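Nuvora Garment Dryer - Set-Up Guide
Section 4: Washing and Drying Quilted and Padded Jackets

September
By Oriana Gallardo
12 shares | 3 comments

This section covers padded outerwear with down or synthetic fill. It assumes that the dryer has been installed and leveled as described in Section 2 and that the lint filter is in place. Leather, waxed cotton and garments with heated panels are outside the scope of this guide.

4.1 Before washing

1. Read the care label. If the label and this guide disagree, follow the label.
2. Lay the jacket on a flat surface, such as a bed or a large table, and empty all pockets, including inside pockets.
3. Close the main zipper, pocket zippers and any hook-and-loop tabs. Remove a detachable hood and wash it with the jacket.
4. Check the seams for loose stitching. Repair open seams before washing.
5. Treat marks on the collar and cuffs with a small amount of liquid detergent. Leave for four minutes, then blot with a damp cloth.
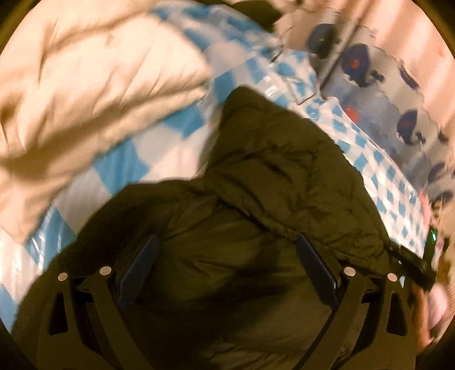

Can two padded jackets be washed in the same load?

Wash them one at a time. Fill needs free space in the drum to rinse properly, and two jackets will usually hold detergent in the folds. A jacket and its own hood count as one item.

4.2 Washing

1. Use a front-loading machine. Top-loading machines with a center post can twist the baffles and tear the lining.
2. Add half the normal dose of liquid detergent. Do not use powder, bleach or fabric softener.
3. Select a gentle cycle at 30 °C.
4. Set the spin speed to 700 rpm or lower.
5. Run a second rinse with no detergent.
6. Lift the jacket out with both hands under the body. Wet fill is heavy, and lifting by the shoulders or hood strains the stitching.

CAUTION: Do not wring the jacket. If water runs from the hem after the spin, repeat the spin at the same speed.

NOTE: Some shells trap air and float during the first minutes of the wash. Pause the machine, press the jacket down and restart. If the door stays locked during a pause, let the cycle finish and repeat it.

4.3 Drying

1. Clean the lint filter.
2. Place the jacket in the drum with the zipper closed. Add two clean tennis balls or the Tveit drying balls supplied with the dryer.
3. Turn the program dial to PADDED and the heat selector to LOW.
4. Press START. The display shows 54 minutes. The time is fixed and does not adjust to the load.
5. At the end of the program, take the jacket out and break up any clumps of fill by hand. Work from the center of each quilted section toward the seams.
6. Repeat steps 3 to 5 until no clumps remain. Down jackets normally need more programs than synthetic ones.
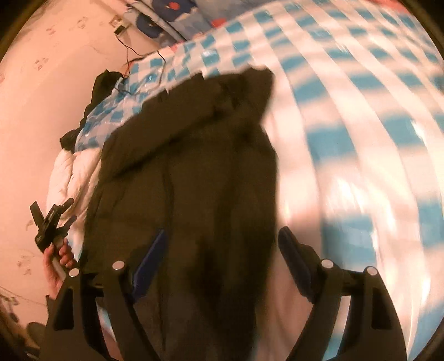 Clumps that come back after each program mean that the fill is still damp in the middle. The collar and the underarm sections are usually the last to dry - check both before you decide that the jacket is finished. Hold each section against your cheek or the inside of your wrist. Damp fill feels cooler than the fabric next to it.

CAUTION: Do not switch to MEDIUM or HIGH to shorten the drying time. Thin nylon shells can shrink or glaze, and the damage is permanent.

4.4 Storage

1. Leave the jacket on a wide hanger overnight in a dry room before it goes into a closet.
2. Store it hanging or loosely folded. Vacuum bags flatten the fill and are not recommended for longer than one trip.
3. Keep it away from direct sunlight.

4.5 Faults

Program stops early, display shows F4: The filter is blocked or missing. Clean or refit it and press START again.

Jacket smells of detergent: Run two more rinse cycles in the washing machine, then repeat 4.3.

Jacket smells musty: The fill was stored damp. Wash again and allow at least one extra drying program.

Fill leaks through the shell: Stop drying. Isolated feathers are normal on older down jackets, but a steady leak points to an open seam.

Replacement filters and drying balls are stocked at the Tumside and Didasdale service counters. Quote the model number from the label inside the door.

Technical review: Vilém Vaněk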